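Minutes of the project meeting, Tetilon grasping study

Meeting held on Thursday, 10:00 to 11:25, small room on the second floor and by video link for the Onby side.
Present: simulation group, learning group, Onby partner group (two persons, from item 2).
Minutes: simulation group.

1. Minutes of the last meeting

Accepted with one correction. In item 4 it was written that the wrist camera views are used only for evaluation. They are used for training also. The text on the project page will be changed.

2. Result of the occlusion test

The learning group presented the result of the test which was planned in April. The question was how well the policy can decide that a grasp is closed when the object hides most of the view of the wrist camera. All runs were made in simulation with Ekden, our scene generator. The set has 1,000 episodes, and 226 of them were marked as "strongly hidden" by the rule we agreed before.

In the strongly hidden episodes the policy often waits too long after the fingers are closed. It does not drop the object more often than in the other episodes, but it loses time, and in a part of the runs it opens the fingers again and makes a second try which was not necessary. The Onby group asked if this comes from the camera input or from the finger position input. The learning group answered that they can not separate the two with the present data. A run without finger position was started but it stopped at night because the disk was full. It must be repeated.

3. Very dark objects

Discussion was longer than planned. When the surface is pure black, the renderer gives almost no shading, so the network receives only the outline. One opinion was to remove such objects from the set, as they are not realistic. The other opinion was to keep them, as a real camera with short exposure gives a similar picture. It was also said that the low number of faces in the object models makes corners on the outline, and the network may learn these corners.

Decision: the black objects stay in the set, but the results are reported in a separate row of the table. The simulation group will prepare 100 additional episodes with the same shapes and a lighter color, with the same start positions, so that the comparison is fair.

4. Definition of success

Until now an episode counts as success when the object is lifted and held for 10 simulation steps. The Onby group thinks this is too short. The learning group prefers to keep the number, otherwise the older results from Toprak can not be compared. No decision. Both groups will write their proposal in the shared document before the next meeting.

5. Paper

The method section is almost ready. Missing are the description of the random table textures and the paragraph about the gripper model. It was asked that we write "closed grasp" in all places and not sometimes "full grasp". The figure with the wrist camera view goes in the section about occlusion, in one column.

6. Other points

The shared storage is around two thirds full. Everybody is asked to delete old checkpoints from the first training round. The video link had bad sound again; the Onby group will try the other microphone.

Actions
Simulation group: lighter color episodes, paragraph on table textures.
Learning group: repeat the run without finger position, separate row for black objects.
Onby group: written proposal for item 4, comments to the method section.

Next meeting: same day and time, in two weeks. The room must still be booked.
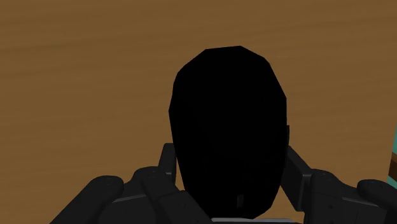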